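5.3 Failure case: silent width drift in the fingertip grippers 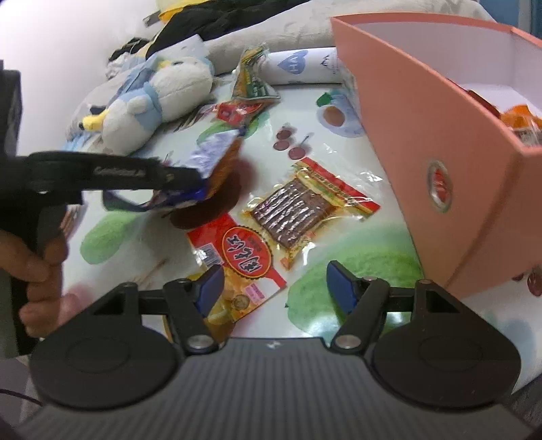 Figure 7. Snack sorting with two hand-held grippers. Wrapper held in the jaws of the second gripper, left.

The fault we spent most of February on was a drift in the recorded jaw width. Width is read by an encoder at the base of each Hurnavetti gripper and logged with the pose. When the set screw on the encoder shaft backs off, the shaft slips a little on every hard close, and the zero moves with it. No error code. The log looks clean. Rigid objects show it fast, the width at contact is just wrong, but thin foil packaging hides it almost completely. In Figure 7 a torn blue-and-silver wrapper is pinched between the jaws of one gripper, and for a grasp like that the true width is close to zero, so a slipped encoder and a good one both read as "closed" within our threshold. The snack tasks were a big share of the set, so the check we had in place passed demos it should of stopped.

We collected 891 demonstrations on the Szekeres task list before the problem was noticed. Of these 679 passed the original filter and went into training. The policy trained on them, run on the Diledeck arm, closed too far on soft items and stopped short on thin ones. At first we blamed the camera calibration. Redid it twice, no change. Then we blamed latency and lost most of a week on that as well -- the timestamps were fine.

What gave it away was a near miss and not the data. On a Friday afternoon run the arm picked a foil packet, failed to open at the drop point, and carried it back toward the operator's side of the table. The commanded width was "open". The policy had learned that a reading well above zero can go with closed jaws, and it held there. The operator, Luzius Holzer, reached in to free the packet while the arm was still live. The arm started its next motion with his hand inside the workspace. He pulled back in time and hit the stop. No injury. The stop worked as designed, but it should not have been the first thing standing between a hand and a moving arm.

Two separate failures here, and we treat them seperately.

Sensing. The encoder shaft had no independent reference. We now close the jaws fully on nothing at the start and end of each session and compare the two readings. If they differ by more than the threshold the session is held back and looked at by hand. We also mark the set screw with paint so a turn is visible. The paint has caught more than we expected, mostly after the grippers get knocked when put down. The start/end check does not catch a slip that happens and then slips back inside one session. We have seen one case that looks like this, can't rule out more.

Procedure. There was no rule against reaching in during a pause, only a habit of not doing it. A paused policy and a stopped arm look the same from the operator's chair. The fix is a gate on the controller: if commanded and measured width disagree for longer than 700 ms the arm drops to a safe hold and stays there until someone resets it from outside the table area. A lamp on the Gisetti controller box shows the hold state. Reaching in under any other state is now a reportable event.

We re-screened the old data using the contact events on rigid objects as a rough anchor for zero. This works only where a session has such objects. Sessions made up entirely of film and foil packaging could not be recovered, and we dropped them instead of guessing at an offset. We then collected 100 new demonstrations with the session check on. Retraining on the combined set removed the failure to open in our repeat trials, though over-closing on soft items is reduced and not gone. Part of that may be the fingertips, which deform under load and add their own error to the width. We did not model this.

One limit of the above: the near miss was reported only because the operator wrote it up the same evening. The controller log for that run shows a normal stop. Anyone auditing from logs alone would have missed it, and we have no estimate of how many earlier events of this kind went the same way.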